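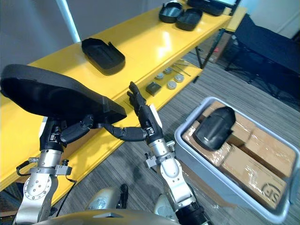 A large black plastic cover above the long yellow table, with more black parts set out along the top.

SALDALE OPENS ITS COVER BENCH TO SMALL SHOPS THIS APRIL

I'm Marleny Quispe, I run the finishing room at Saldale, and they've let me write this one myself, so bear with me! We're opening up our cover bench to outside orders, and I couldn't be happier about it.

If you've ever bought a machine with a plastic shell on it, you've met the sort of thing we work on. Covers, trays, domed caps, all the black rounded pieces that go on last and get looked at first. They come to us from the molding shop at Giraldo, and my crew checks the rims, cleans up the edges and sorts them into sets before they go in a box. Last year we finished 3,000 sets, nearly all of them for one customer. Now we'd like to meet a few more of you.

The yellow tables have a lot to do with it. We used to work on gray benches, and a black cover on a gray bench is a miserable thing to inspect at 7 in the morning. On yellow you can see the whole outline, every tab and every lip. I asked for one table as a trial and then kept asking (sorry, purchasing). There's a shelf under the top for the small stuff, so the big shells get the room they need. A wide, shallow cover takes up more space than you'd think – you want to be able to tip it and look along the curve without knocking into the next part.

We're calling the new service Alludden. The smallest order we'll take is 16 sets, and those can be mixed shapes as long as you send us a drawing or a good sample. Most orders will be back on your dock in 30 days. If something has a scratch we can't live with, we'll call you before we do anything to it.

Our first outside customer is Amuvon, who make small floor cleaners and have been very patient with my questions about their rims. Their first sets are on the schedule for this month.

Want to come and see the room? We're holding an open afternoon in April, starting at 2 p.m., with coffee and plenty of parts to pick up and turn over. Bring one of your own covers if you have it, even an ugly one – I like those best. Call the Saldale front desk and ask for the finishing room. I usually pick up myself.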